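Dristier Home Forum
Kitchens and Bathrooms > Worktops, sinks and taps

Topic: Steel worktop in a family kitchen – five years later, would you do it again?

tallow_lane
Posted in May, 20:14

Good evening to all. We are moving to a small house in Jarnora at the end of the summer and the kitchen must be done from zero. English is my third language, so please be patient with me if I use a wrong word.

My wife wants a stone worktop. I want stainless steel, because I worked for many years in a hotel kitchen and I know how it behaves. She says it will look like a hospital and that every finger will be visible. I say that after one year it becomes dull in a nice way and you stop seeing the marks.

The room is not big and we have only two walls to use, so it will be an L shape with the sink near the corner. The fitter from Lestano came to measure and he gave us a price of 513 for the sink section alone, with the basin welded in. The rest of the run is priced per metre, and I have not yet received it on paper.

My questions are to people who really live with it:

1. Is it noisy?
2. Does the surface bend if the board under it is thin?
3. Did you regret the welded sink?

Thank you in advance.

pennyroyal
Posted 20:41

Noisy, yes. My mother had one. Every spoon you put down is an announcement. I would go with your wife on this.

The welded sink is the best part, though. No edge, no sealant going black. You wipe everything straight in.

oldcoalhole
Posted 21:05

I disagree about the noise. If it is properly bonded to a thick board it sounds no worse than stone. The noisy ones are hollow underneath. Ask the fitter what is under the steel and make him write it on the quote. Mine is on 25 mm ply and I can put down a cast iron pan without waking the baby.

pennyroyal
Posted 21:12

My mother's was bonded too. It was still noisy. Perhaps your baby is a good sleeper.

tallow_lane
Posted 21:30

Thank you both. I did not think to ask about the board. I will telephone tomorrow.

My wife likes the dark doors very much and the steel not at all. I like both. The doors are the high gloss type, and here I am the one who worries. 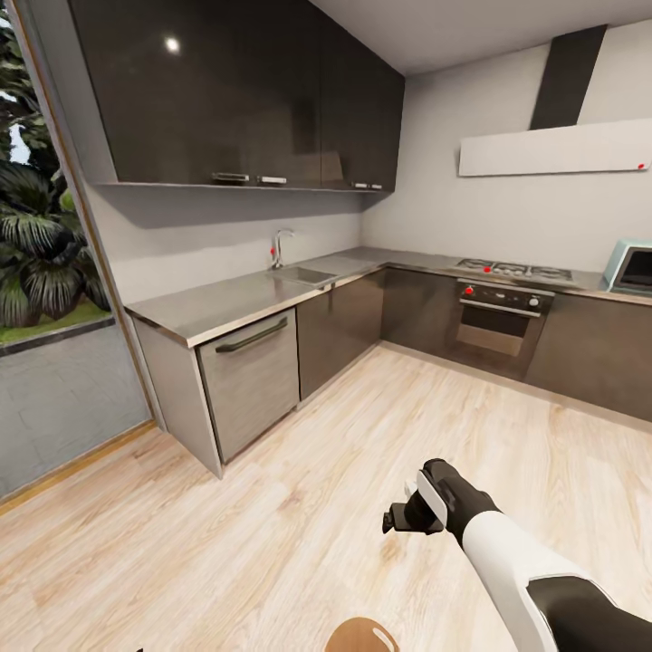 Posted by tallow_lane | Member | 21:38 | Edited once

Those are the charcoal doors with the small bar handles, and the steel goes along the left wall and turns at the corner. The floor is a light plank. We have not chosen the real floor yet.

What do you think about so much gloss together with the steel? I am afraid that we will be cleaning from morning until evening.

marrowfat
Posted 22:02

Gloss and dark is the hardest combination there is. I had black gloss for six years. Grease from the hob goes on the upper doors, and you only see it when the evening light is on, and then you see all of it. Go for the same colour in matt.

The steel is no problem at all. I would have it tomorrow.

oldcoalhole
Posted 22:10

Matt dark doors show greasy fingers worse than gloss ones do. With gloss you wipe once with a damp cloth and it is gone. With matt you rub and make a shiny patch. But he has handles on his, so fingers are less of a question anyway.

marrowfat
Posted 22:19

We must have had very different doors. Mine had handles as well and my children never used them.

quillback
Posted 22:47

I fitted kitchens until my knees gave up, so a few practical things.

The corner is where the money goes. On an L shape the steel is either made in one piece, or in two pieces with a joint. One piece looks lovely but has to get through your front door and round your hallway. I have twice seen a worktop go back to the workshop because of a staircase. Measure your hallway before you sign.

If it is two pieces, ask where the joint will be. You do not want it close to the sink. Some firms weld and polish on site, and they normally charge extra for this. Lestano used to charge 200 for it in my time, but that was a while ago, so do ask.

About the sink near the corner: leave enough room to stand there without your elbow touching the wall. And think where the dishwasher door will open. People put it round the corner from the sink and then nobody can stand at the sink when the door is down.

tallow_lane
Posted 23:04

This is very useful, thank you. Our hallway has a turn in it, which I had completely forgotten. I have just gone with the tape and the narrow place is 191 cm from the turn to the front door. The long piece will certainly not pass if it is made in one. Maybe through the kitchen window?

quillback
Posted 23:09

Through the window is quite normal. Tell them before the day, so that they send enough people.

Bristlewick
Posted 07:26

Morning. Ten years with steel here. Some remarks in no special order.

It scratches in the first week and you will be upset. Then it scratches everywhere and you will stop being upset. In this your memory of the hotel kitchen is correct.

Do not use the green side of the sponge across the grain. Always along it. Write this on a paper for visitors.

Hard water is the real enemy. The marks round the tap are worse than any finger. I use vinegar and warm water in a spray bottle, then a dry cloth. The special steel polish is only for when my sister comes.

I never had to replace anything. The neighbours had stone put in at about the same time and theirs has a chip at the front of the sink, where a pot hit it.

pennyroyal
Posted 07:58

To be fair to stone, a chip can be filled. A dent in steel stays a dent.

Bristlewick
Posted 08:11

True. I have one dent. A tin of tomatoes from the top shelf. I put the bread bin on it.

fennimore_b
Posted 09:40

Could you mix them? We have steel on the sink side and oak on the other leg of the L. My husband wanted one and I wanted the other, so you see how it happened. The oak needs oil twice a year, but it makes the room warmer to look at and it is quiet for the breakfast things. The oak piece was 250 from a timber yard, cut to length. We did the oiling ourselves.

The only trouble is the height. The two materials must finish level, so the fitter has to know from the beginning.

marrowfat
Posted 09:52

I would not put oak directly against steel at a corner where water runs. It goes black along the joint. I have seen it.

fennimore_b
Posted 10:15

Ours is four years old and it is not black. We keep it oiled and there is a small strip of steel turned up between them.

tallow_lane
Posted 18:33

I am back from work and I have read everything, some of it aloud to my wife. She was very happy with pennyroyal and with fennimore_b, and less happy with the tin of tomatoes.

I telephoned the fitter. Under the steel they use 18 mm chipboard as standard, and plywood can be had for an extra price which he will send me. He says that the joint would come on the back wall leg, well away from the sink, and that the window is no problem if the frame can be lifted out.

About the doors, we have asked for two samples, one gloss and one matt, both charcoal. I will put butter on my fingers and test them.

The oak idea is now the favourite in this house – not my favourite, but I can live with it. Fennimore_b, may I ask how high is the small strip between your two materials, and did the fitter make it or did you order it?

oldcoalhole
Posted 18:50

Pay for the plywood. Chipboard under a sink is asking for trouble.

fennimore_b
Posted 19:22

The fitter made it by folding the end of the steel, so it is one piece with the worktop. It stands up only a couple of millimetres. I will measure it properly when I have cleared the table and write again tonight.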